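Laundry Day Tips for Two-Armed Folding Software

Grab a cuppa and settle in, because I have a few things to say about cloth! If you run a pair of arms at home or in the shed and you'd like them to help with the linen, most of the trouble is in the software, and most of the cures are the sort of thing Nana Annan taught us at the Komeswood repair evenings – be patient, go gently, and look before you grab. These are the habits that have stuck with me, along with a few that readers have kindly sent in.

1. Plan the pinch, then plan the lift

Keep these as two separate steps in your planner. When they're lumped together the gripper tends to be on its way up while the fingers are still closing, and you end up chasing a corner round the table. I put a short wait in between (mine is 2 seconds, which drives my husband mad) and read the finger position before anything rises.

Have a look at the wrist view as well. A good fat bunch between the pads, with the creases running out from it, tells your software far more than a "gripper closed" flag ever will. And if you're working over a patterned cloth, check what you've got hold of! Flecks right in the pinch mean the patterned cloth is in there, whatever else you were hoping to pick up.

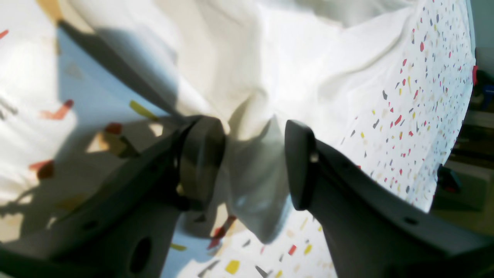
2. Teach the perception what is cloth and what is table

White on white is a proper nuisance. Ionuț Hodoroagă wrote in to say his segmentation kept wandering off the tea towel and onto the bench, and I'd had the very same bother. A speckled tablecloth helps a great deal, as the plain fabric then shows up as the patch with no flecks in it. I labelled 1,161 stills over the winter, a few each evening with the telly on, and the ones with glare on them were worth the most. Don't throw those out, however ugly they look.

Give each arm its own job in the task file, too. One holds, the other waits close by with its fingers open until it's called. Ours are named from the robot's side, so the left arm turns up on the right of the overhead picture – write that on a bit of masking tape and stick it to your monitor, or you'll be swapping signs at midnight like I was.

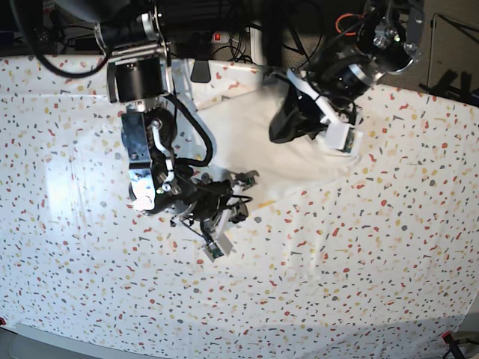 Household Workshop Notes, No. 25

3. Slow down for the last little bit

Smaranda Stoica swears by a separate speed limit for the final approach, and I've come round to her way of thinking. Let the arm travel at its usual pace, then drop right back once the fingers are near the table. Open them wide before you go in, wider than feels sensible, and let the planner centre the gap on the target before it's allowed any lower.

Mind the shadows while you're at it. The gripper throws its own across the cloth, and a colour threshold will happily take that bluish patch for an edge. I mask it out using the arm's pose, and move the lamp if I'm feeling lazy.

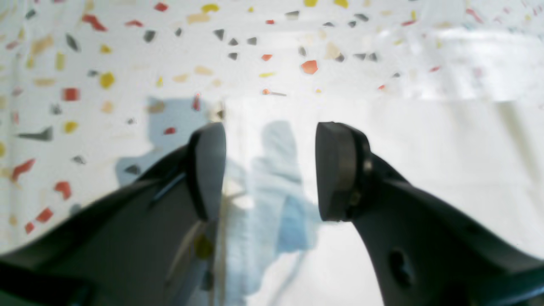 Fingers open over the speckled surface, with a pale blue shape in the gap.

4. Save your settings before you fiddle

Copy the config, give it a name you'll recognise in September, and change one value at a time. Domnica Ene keeps hers in an old recipe folder on the family computer, next to the fruit cake, and I think that's a lovely place for them.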